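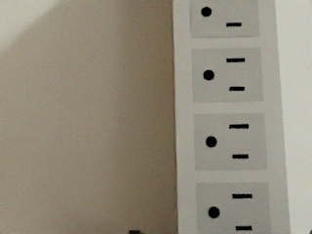

Power strip, four outlets showing.

The December electric bill, and other light reading

2023-01-02

Happy New Year from the Fahy Building, where the first piece of mail I opened was the electric bill. We used 2869 kilowatt-hours in December. In November we used 2173. The building was officially closed for 7 days of the more expensive month, so please picture my face.

I spent last Friday going floor to floor with Ruth Kershaw, a flashlight, and a plug-in meter that Refugio Espinoza lent us on the condition that we stop asking him what a watt is. The second-floor kitchen has two refrigerators. One holds lunch. The other holds a jar of mustard and has been keeping it at a perfect temperature for as long as Ruth has worked here. It is now unplugged, and the mustard has moved in next door.

The coffee maker by the stairs stays warm all night in case somebody wants a cup at 3 a.m. The lobby fountain, which I had assumed was broken, is only quiet, and its pump runs day and night. We also met nine phone chargers with no phones, a paper shredder in standby, and a space heater under a desk whose owner I won't name here. She knows, and she has promised to bring a sweater.

None of these is a villain by itself. A lone charger sips next to nothing. The heater and the spare fridge are where the money goes, so start there if you only plan to be virtuous once this month.

Before you leave on Friday, please turn off the heater, the coffee maker and your monitor. If your equipment has to stay on over the weekend, tape a note to the plug saying so. Ruth will be walking around at six, and she enjoys a switch.

If January comes in under the November number, the owners have agreed to put $300 toward new chairs for the break room. Anyone who has sat in the current ones will understand what's at stake.
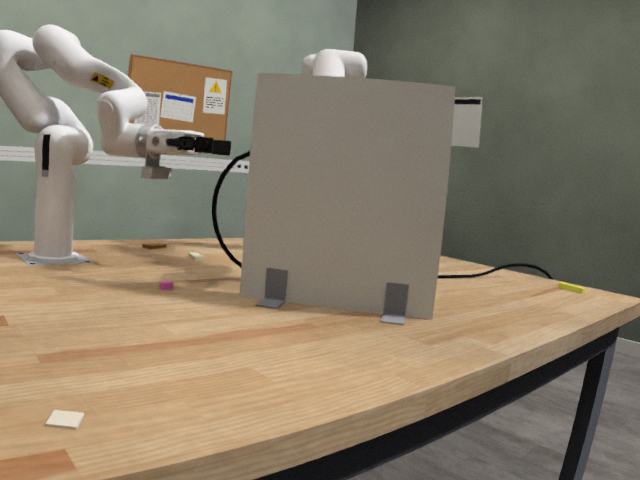
Parking, again

The lot will be restriped later in January, weather permitting, by the same Skasow crew that did the loading dock. Please move your car the night before. We'll post the date on the front door as soon as they tell us, and then post the new date when they change it. The blue hatchback by the dumpster has been there since Thanksgiving. If it's yours, it misses you.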